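Blog > Work > Teaching a machine to do the laundry

Older posts Newer posts About Subscribe

Teaching a machine to do the laundry
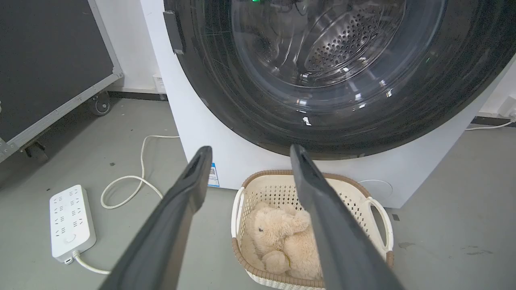
Last edited: one Friday in June, after tea (fixed the numbers, left the grumbling in)

My mother thinks I work in computing. What I do, on most days, is make a robot arm pick things up near a washing machine, so that one day a different robot arm can do it without me.

The project is called Halliday. I didn't name it. The idea is that you don't write instructions for the robot, you show it. I steer the arm by hand through a pair of handles, it does whatever I do, and everything gets saved: what the wrist camera saw, where the joints were, how far open the fingers were. One go from start to finish is an episode. We feed the episodes to Clirari, which is the learning system, and Clirari forms its own opinions about what laundry is.

We have 3,728 episodes so far. It sounds a lot until you learn that 65 of them are me reaching for the door handle and missing in slightly different ways. Those were meant to be thrown out. Then someone decided that recovering from a bad reach was valuable, and now my worst Monday is part of the training set.

The wrist view takes getting used to. You spend your day looking out from between two grey fingers, and after a week of it I went to pick up a mug at home and was faintly surprised to see a hand. It's also a very honest view. The fingers block whatever you most want to look at, usually at the moment you most want to look at it. Going for the teddy bear in the basket, you get a good look at him from a distance, and then the right finger slides across and you're working from memory and hope.

About the bear. Shirts and towels are the obvious things to train on, and we have plenty, but real baskets have oddities in them. So there is a list of odd items, and the bear is on it, between a bath mat and a single oven glove. He's beige, fluffy and soft enough to forgive almost any grip, which makes him the easiest thing on the list and everybody's favourite. I have recorded 144 episodes with him. I try to leave him in a new position each time – curled up, face down, one paw over the rim – because if he always lies the same way the system learns the position and learns nothing about bears.

The same goes for everything else. Basket a bit left, basket a bit right, basket turned so the handles point somewhere else. You have to be careful not to be tidy. I am a tidy person and it took me ages to notice that I kept nudging the basket back to the same spot before every take. Clirari noticed before I did. It got very good at baskets that were exactly there, and when we moved one it closed its fingers firmly on nothing and carried the nothing to the washing machine.

The power strip stays on the floor. There was a discussion. One side said it should be moved for neatness, the other said that people's floors have cables on them and the robot may as well find out now. The second side won, and I have since learned to step over that loop of white lead without looking down.

Things I'd tell anyone starting this kind of work:

Do ten minutes of practice before you record anything. Your first few reaches of the morning are dreadful.

Stop when you get bored. You start cutting corners and it copies the corners.

Write the label straight after the episode. I once left a whole afternoon's worth until the end, and "bear, good, I think" is not a label Grilis will accept. (Grilis is our labelling tool. It has strict views on commas.)

Don't stare at the drum. All those little holes catch the light, and the glass throws reflections all over the place.

Next on the list is getting him from the basket into the drum in one smooth go, with the door already open. After that we do the door as well, and after that there's talk of Loltel, a second set-up with a tumble dryer. I have asked whether I could be on holiday for that. The target for the coming week is 10 good episodes an hour, and I managed six this morning, one of them with the oven glove.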